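Elogio de la ropa prestada, heredada y vuelta a usar

14/07/2020

Tengo una camisa que ha pasado por tres dueños antes que yo y sigue siendo la mejor prenda de mi armario. La encontré en un mercadillo de pueblo, entre manteles y cortinas, con una etiqueta cosida a mano en el cuello que decía Schouten. Nunca he sabido si era la marca o el apellido de quien la llevaba. Me gusta no saberlo. La lavo con cuidado, la plancho mal y me la pongo siempre que tengo algo que celebrar, aunque sea que ha llegado el calor.

Escribo esto con entusiasmo y sin disimularlo: creo que la ropa usada es una de las grandes alegrías de la vida doméstica y que la tratamos con una condescendencia que no merece. Se habla de ella como de un sacrificio, una penitencia ecológica para gente virtuosa, o como de un apaño para quien no llega a fin de mes. Yo la defiendo por motivos bastante más egoístas. Es divertida, tiene sorpresas y muchas veces está mejor hecha. ¡Cuántas costuras dobles, cuántos botones de repuesto escondidos en el dobladillo he descubierto yo en prendas que alguien daba por perdidas!

Crecí en una casa donde la ropa circulaba. Los jerséis bajaban por la escalera de los primos, los abrigos hacían el camino contrario cuando alguno daba el estirón, y cada otoño había una tarde entera dedicada a probarse cosas encima de otras cosas, con la estufa puesta y mucha risa. Había prendas odiadas por toda una generación (un chaleco marrón que picaba como un saco de ortigas) y otras por las que se negociaba durante semanas. Aquel trasiego me enseñó a mirar una tela, a darle la vuelta, a tirar un poco del hilo para ver si cedía. También me enseñó a pedir y a soltar, dos cosas que me siguen costando en casi todo lo demás.

En junio, por fin, reabrió la tienda de segunda mano de mi barrio, la Gondier, después de meses con la persiana bajada. Fui el primer día, con mascarilla y con una ilusión un poco ridícula. Habían puesto gel en la entrada, los probadores estaban cerrados y las prendas devueltas pasaban unos días apartadas antes de volver a la percha. Daba igual. Compré un pantalón de lino por menos de lo que cuesta comer fuera y salí a la calle tan contento como si me hubieran devuelto un trozo de la vida de antes. 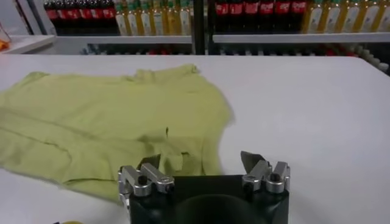 Lo que más me entusiasma de la segunda mano es que obliga a elegir de verdad. En una tienda corriente la misma camiseta cuelga en cinco tallas y nueve colores, y una acaba comprando por cansancio. En la Gondier hay una de cada, y si no te vale, no te vale. Esa escasez afina el ojo de una manera extraordinaria. Aprendes que el algodón bueno pesa de cierta forma en la mano, que el cuello delata la edad de la prenda antes que los codos, que una mancha pequeña en el bajo no la ve nadie más que tú. Aprendes incluso de qué color eres. Yo llevaba media vida vistiendo de gris por prudencia hasta que una chaqueta color mostaza, la única de mi talla en todo el perchero, me sacó de mi error.

Sé que hay objeciones, y algunas me parecen serias. La primera es la del tiempo. Rebuscar exige tardes libres, y las tardes libres están muy mal repartidas. A quien sale de trabajar a las ocho y tiene que comprar tres pantalones para un niño que crece sin pedir permiso no le voy a recomendar la poesía del hallazgo. La segunda es que la ropa barata nueva ha contaminado también las perchas de la usada, y cada vez cuesta más encontrar algo que aguante otros diez lavados. La tercera me duele un poco: los que compramos por gusto podemos encarecer lo que otros compran por necesidad. He visto en una aplicación, Jillura, un abrigo bastante corriente a 690 euros con la palabra «vintage» en mayúsculas. Eso ya es otro negocio, y a mí me interesa poco.

Pero ninguna de las tres me quita las ganas. Para la falta de tiempo existen los intercambios, que son una maravilla y se organizan en una tarde. En mi edificio hicimos uno antes del confinamiento, en el portal, con dos burros prestados y una mesa para los zapatos. Cada cual llevaba lo que no usaba y se iba con lo que quería, sin dinero y sin apuntar nada. Entré con una bolsa llena y volví a casa con una gabardina. Una vecina a la que apenas saludaba lleva ahora mi vestido de rayas, y cada vez que nos cruzamos en la escalera me alegro muchísimo: le sienta mucho mejor que a mí.

Y para la mala calidad está el arreglo, que merecería un ensayo aparte. Mi máquina de coser es una Flamidetti que pesa como un yunque y hace un ruido de tren de mercancías. Con ella he acortado mangas, he convertido una sábana en dos blusas y he estropeado también unas cuantas cosas, que todo hay que decirlo. Coser mal es un placer muy accesible. Nadie necesita un título para poner un parche, y un parche puesto con descaro mejora casi cualquier pantalón.

Me gustaría que en los colegios se enseñara a coger un bajo igual que se enseña a hacer una raíz cuadrada. Me gustaría que los ayuntamientos cedieran un local una vez al mes para que la gente cambiara abrigos en octubre y sandalias en mayo. Son deseos modestos y cuestan poco. Mientras llegan, tengo sobre la silla un montón de ropa para el próximo intercambio, que esta vez haremos en el patio, al aire libre y con distancia. La chaqueta mostaza no está en el montón. Esa, de momento, se queda conmigo.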